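Gediritz: local news on public pay, 2019

This set holds 1113 short news items about bonuses and pay talks for council and hospital staff. Kwok-wai Lui collected them; Ctibor Kuruc checked the dates. Last change: Jan 18, 2019.
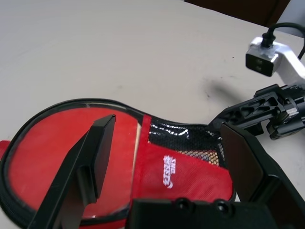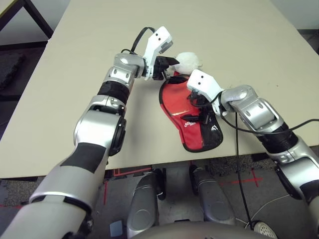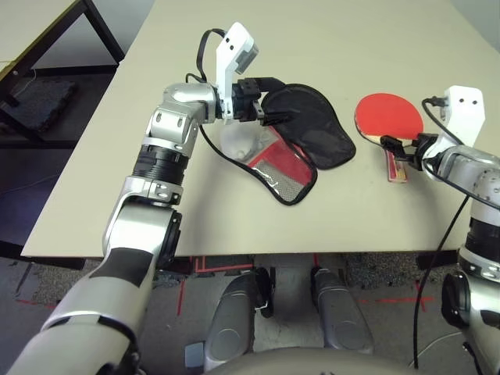
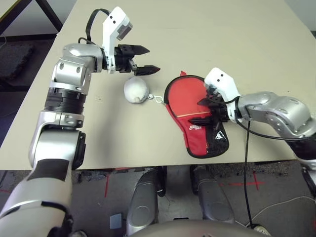

Each item has one topic label, and 105 items have two. The label "leisure" is the weakest — it mixes sport funding with club news. A story on a sports hall and one on a table, beige like the one in the pictures, bought for a youth club would both go there. In June we will split it. Items from Trumton are missing for 26 days.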